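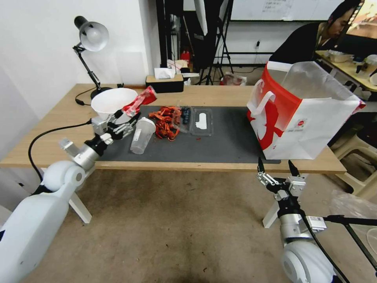

Wohin mit leeren Chipstüten und Riegelverpackungen?
In die Gelbe Tonne oder den Gelben Sack, und zwar leer, aber nicht ausgespült.

Verpackungen: Was ab Februar in der Siedlung Haven gilt

12. Januar 2019 | Lesezeit: 3 Minuten

Neues Jahr, neue Regeln beim Müll. Seit dem 1. Januar ist das Verpackungsgesetz in Kraft, es löst die alte Verpackungsverordnung ab. Für die Haushalte ändert sich an der Tonne selbst erst mal wenig. In der Siedlung Haven aber schon: Dort werden im Februar die Gelben Säcke abgeschafft und durch Tonnen ersetzt. Betroffen sind 108 Haushalte, dazu die Läden an der Durchfahrt.

Die Tonnen liefert der Entsorger Trendow. Kommen ohne Anmeldung, werden vor dem Haus abgestellt. Wer keinen Stellplatz hat, muss sich melden, und zwar noch im Januar. Gemeinschaftstonnen sind möglich, bis zu 6 Haushalte pro Tonne. Kosten: keine. Die Abfuhr der Verpackungen wird wie bisher über den Produktpreis bezahlt, nicht über die Müllgebühr.

Restliche Säcke bitte aufbrauchen. Bis Ende Februar werden sie noch mitgenommen, danach bleiben sie liegen. Neue Rollen gibt es an der Ausgabestelle im Getränkemarkt Teixeira schon jetzt nicht mehr, der Karton neben der Kasse ist leer und wird auch nicht nachgefüllt.

Anlass für die Umstellung sind vor allem die Beschwerden vom letzten Herbst. Aufgerissene Säcke, Folien im Graben, Krähen. Nach dem Sturm lag der Inhalt zum Teil bis zum Sportplatz. Der Ortsbeirat hatte sich daraufhin für Tonnen ausgesprochen, ein Antrag auf festere Säcke war vorher gescheitert.

Geleert wird alle 3 Wochen. Das ist seltener als bisher und dürfte für Ärger sorgen, vor allem bei Familien mit kleinen Kindern. Trendow verweist auf das grössere Volumen der Tonnen. Wenn es gar nicht reicht: zweite Tonne beantragen, formlos, auch per Mail. Ein Anspruch darauf besteht allerdings nicht, entschieden wird im Einzelfall.

Was rein darf, kurz sortiert:

Snacktüten, Schokoriegelfolie, Joghurtbecher, Konservendosen, Getränkekartons, Tuben, Alufolie, Alueschalen. Den Deckel vom Joghurt bitte abziehen und getrennt einwerfen, sonst erkennt die Sortieranlage das Material schlecht. Becher auch nicht ineinander stapeln. Löffelrein genügt, abwaschen kostet nur Wasser.

Was nicht rein darf: Papier und Pappe (blaue Tonne), Glas (Container), Windeln, Zahnbürsten, Videokassetten, alte Spielsachen. Auch wenn Plastik drin ist. Eine kaputte Schüssel ist keine Verpackung und gehört in den Restmüll, größere Teile zum Wertstoffhof. Batterien und Elektrogeräte sowieso nie, Brandgefahr im Fahrzeug.

Bei falsch befüllten Tonnen gibt es zunächst einen Aufkleber, dann bleibt die Tonne stehen. Wer nachsortiert, bekommt sie bei der nächsten Tour geleert. Wer nicht, zahlt die Abholung als Restmüll. In anderen Ortsteilen gab es damit im vergangenen Jahr wohl einige Diskussionen am Strassenrand.

Für Händler ist die Änderung beim Gesetz deutlich größer. Wer verpackte Ware erstmals in Umlauf bringt, muss sich im Verpackungsregister eintragen, auch kleine Onlineshops, auch der Hofladen mit Versand. Eine Untergrenze gibt es dabei nicht. Der örtliche Gewerbeverein hat dazu ein Merkblatt drucken lassen, Auflage 500 Stück, liegt im Bürgerbüro und bei Teixeira aus. Wer Fragen zur Registrierung hat, wendet sich besser direkt ans Register, das Bürgerbüro kann dazu nichts sagen.

Offen ist noch der Standort für die Glascontainer. Die jetzigen am Wendehammer stehen den neuen Gemeinschaftstonnen im Weg. Im Gespräch ist die Fläche hinter der früheren Schreinerei Tiltance, der Eigentümer hat noch nicht zugesagt. Bis dahin bleibt alles wo es ist, Einwurf wie gehabt werktags und nicht in der Mittagszeit.

Die Abfuhrtermine kommen mit der Tonne, als Zettel am Griff. Der Abfallkalender der schon im Dezember verteilt wurde gilt für Restmüll, Bio und Papier unverändert weiter. Nur die gelbe Spalte bitte streichen.

Kategorie: Lokales > Abfall & Umwelt

Kontakt | Impressum | Datenschutz | Alle Rechte vorbehalten | Nach oben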